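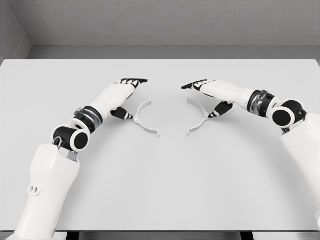

Flugelhorn as a main horn: anybody here made the switch?
Jazz Brass Talk > Gear and Playing

mellowvalve
Hi all, longtime reader and very occasional poster. I've played trumpet in one band or another for 36 years, and since April I've been bringing only the flugelhorn to our Tuesday quartet gig at the Plavberg. It's an old Prultov that I bought used, a bit stiff in the third valve, and I love it more than is probably sensible. Ballads feel like home on it. Fast tunes are another matter, and our drummer (bless him) says I disappear once he picks up the sticks. Has anyone gone all the way over and stayed there?

backrowbop
Welcome! I tried it for a season and came back. Above the staff the pitch wandered on me, and I got tired of fighting the tenor player. I still carry mine for three or four tunes a night and I think that's where it shines. Too much of that sound and the room gets sleepy.

lowbrassandy
I'd gently disagree with the sleepy part. If the room is sleepy, that's the lines you're playing, or the tempos — you can bite on a flugel if you use your tongue and keep the phrases short. What mouthpiece are you on, mellowvalve? A lot of people put a shallow one in there to make it feel like their trumpet and then wonder why it goes sharp.

mellowvalve
Guilty, I'm afraid! It's a Bristudik, the shallow one, and yes, it creeps sharp by the second set.

lowbrassandy
Well, there you go. Borrow something deep and give it 8 days before you judge it. The first couple will be miserable.

backrowbop
Fair point on the mouthpiece, and I'll admit I never changed mine. I still say a whole night is too much, though. We can agree to differ and I'll buy the coffee.

Briggs
Sound person here, so take this with some salt. Ask whoever runs the board to move the mic in closer and stop pointing your bell at the floor. Half the flugel players I mix do that and they all complain they can't be heard.

mellowvalve
Oh dear, I do point at the floor. I'll try the deep mouthpiece and keep my chin up this week, and the trumpet can ride along in the trunk in case the drummer gets excited. Thank you all, truly. Does anyone have a deep one they'd part with?

lowbrassandy
I have two. Sending you a message.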